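Home | News | Projects | Safety | Back issues | Contact

Print this page | E-mail this page

Posted November 1, 2020, by the Wultside newsletter desk

Picking halted at Visel after pinch report

Quick one, as the next issue is already late. All picking with the hand-held grippers on the Visel project is on hold until further notice. That means the Wultside room and the bench over at Indberg. If you have a gripper out, bring it back to the tool cabinet and sign it in. Please don't leave it on a bench with the battery in.

What happened. During a run of basket picks the fingers closed with no trigger pull. Operator had a free hand down in the wire basket, straightening a box. Pinched fingertip, skin not broken, no time lost. It could have been a lot worse with the faster units, so it was written up as a full incident and went to both sites the same afternoon.

Same fault was seen in August, by the way. Twice, both times with nothing between the pads, and both times it got logged as "glitch, restarted" and that was the end of it. Those should of come to the safety box. If a gripper moves when you did not ask it to, it goes in the safety box. Every time, even if a restart clears it.

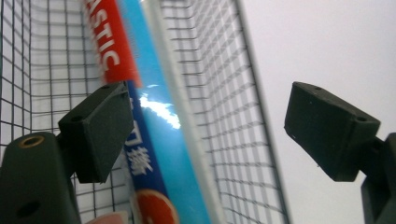

Long thin boxes in the mesh baskets are the worst case for this. They lean, they slide along the wall, the pads end up lopsided with one much closer than the other, and the temptation is to reach in and nudge the box over. Shiny wrap doesn't help, the pads skate on it. Everyone has done it. Please stop doing it. Fingers out of the basket any time the tool is in the basket. If a box needs moving, take the gripper out first, set it down, then move the box.

Cause, as far as we know. The unit was opened up and the trigger cable had rubbed through where it goes round the mount. Bend the cable one way and the fingers shut on their own. Vidmar, who supply the cable sets, have been sent the bad one plus 5 others from the same batch. No answer yet. We also found two finger pads with loose screws while we were in there. Seperate problem, but check yours when you get it back.

The closing force is set in software and there was supposed to be a limit on it for hand work. The limit was in the old build and did not make it into the new one. It is being put back. Once it is in, each gripper gets 500 open and close cycles on the stand, cable flexed the whole time, before it goes out again. 7 units to get through so don't expect yours tomorrow.

Runs already recorded are fine to use. The last 20 from the bad unit are being held back till someone has gone over the trigger logs. Leave them where they are, don't rename the folders.

New rules sheet will be taped up inside the cabinet door at both sites. Read it and initial it before you take a tool out. Old sheet goes in the trash.

Basket layout changes are also on hold, more on that next issue.

Print this page | E-mail this page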